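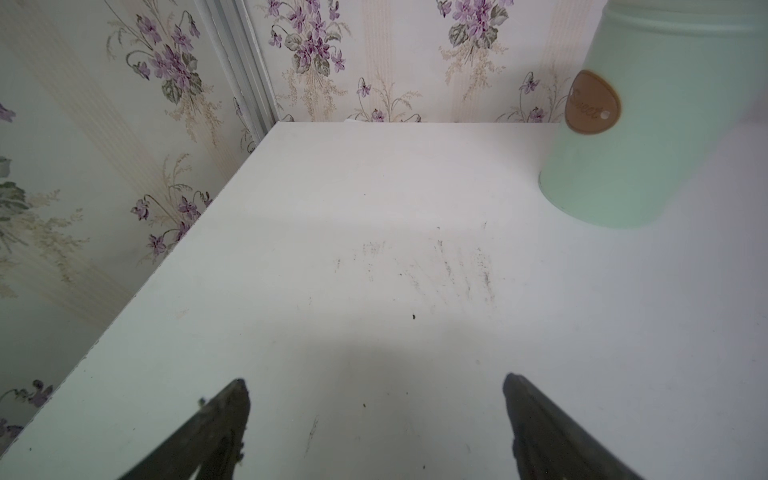
Figure 7. White tabletop in a corner papered with violets.

4.2 First messages and the wish to be known

When we began reading through the opening messages that members of Nodora had agreed to share with us, we expected to spend most of our time on flirtation, and we were a little surprised (and, we admit, rather charmed) by how much of it was plain, friendly talk about daily life. The sample held 3,135 first messages, all of them sent in January, and we read every one at least twice before settling on a coding scheme. People wrote about their dogs, their commutes, the soup they were making, and quite often about the room they were sitting in while they typed.

We sorted the messages into 12 types, following the general plan of the Halvorsen scale but folding its two categories for compliments into one, as our readers kept disagreeing over where a compliment on looks ended and a compliment on taste began. The type we came to call "home talk" turned out to be a lively one. A sender would mention the old wallpaper in a rented kitchen, say, and ask whether the other person had ever lived with something like it, and the conversation would wander off from there into childhood, roommates, grandparents and all the rest of it.

Bisexual members used home talk in much the same way as everyone else, but they also told us in the follow-up interviews that it gave them a gentle way in. Several had been asked to explain or defend their orientation in the very first exchange on other services, and they were tired of it. One member of the Dodoren group put it to us this way: "I'd love to talk about my curtains for a week before I have to talk about my exes."

We don't want to make too much of this. The interviews were few, seven in all, and everyone who took part had already been on Nodora long enough to feel at ease there. Newer members may well see things differently, and the Nillitz survey, to which we turn in the next section, gives us a chance to hear from some of them.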